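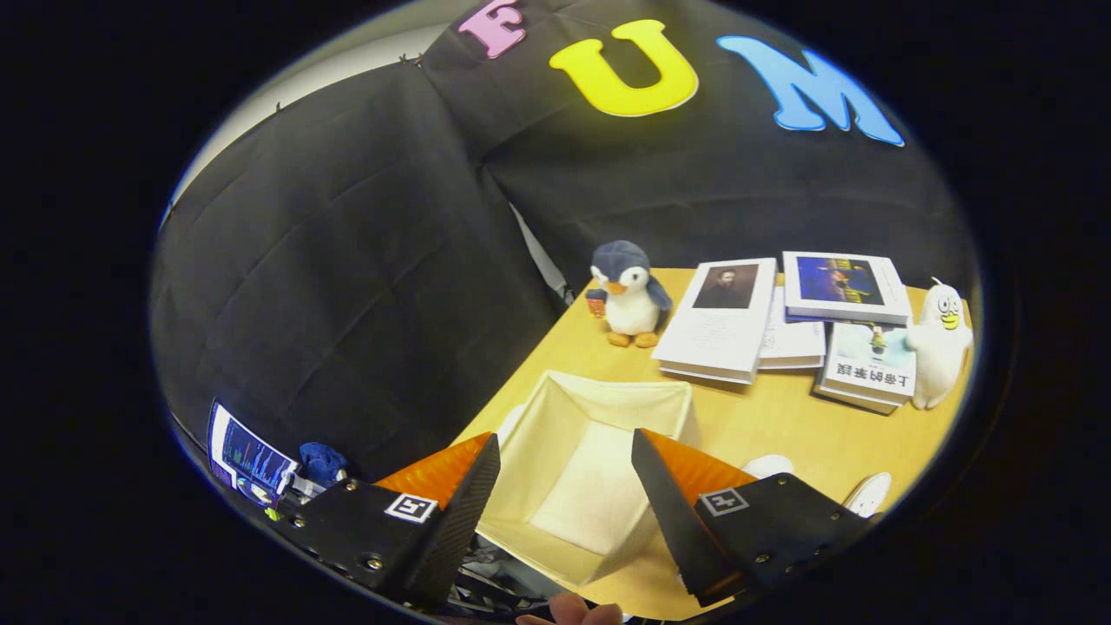 Part-Time Playroom and Book Corner Assistant

Stoltham Family Center, Adon Street entrance
Posted in October

We are looking for one person to look after the playroom and the book corner during the afternoon. The room is open to families with children up to age 7. Toys and books get moved around a lot, and the job is mostly putting them back where the next family can find them.

Hours: 16 per week, 2:00 to 6:00 p.m., four afternoons. Some school vacation mornings are available if you want them.

What you will do

Set out soft toys and books on the tables before the doors open.
Pick up during the session and again at closing. Soft toys go in the fabric bins. Books go back on the shelf by size, large ones at the bottom.
Check books for torn pages and loose covers. Small tears can be taped. Anything worse goes in the repair tray at the front desk.
Check plush toys for open seams and loose parts.
Wipe down tables and chairs.
Hang and take down backdrops and letters for parties and story hours. Fold the cloth and keep the clips in the tin.
Enter returned books in Truvano, our lending system. We will show you how it works.

What we ask for

You should be 18 or older and comfortable around small children and their parents. You will be bending, kneeling and lifting bins for much of the shift. Experience in a library, daycare or store is useful but not required. A background check is required before your first shift, and the center pays for it.

What we offer

Hourly pay according to the center's posted scale, paid every two weeks. Paid training for the first 6 shifts. Free parking behind the Öberg building. Staff may borrow books and toys on the same terms as members.

How to apply

Pick up a form at the front desk or send a short letter, one page at most, with the hours you can work and the names of two references. Please say if you can start right away. The position stays open until filled. We answer every application.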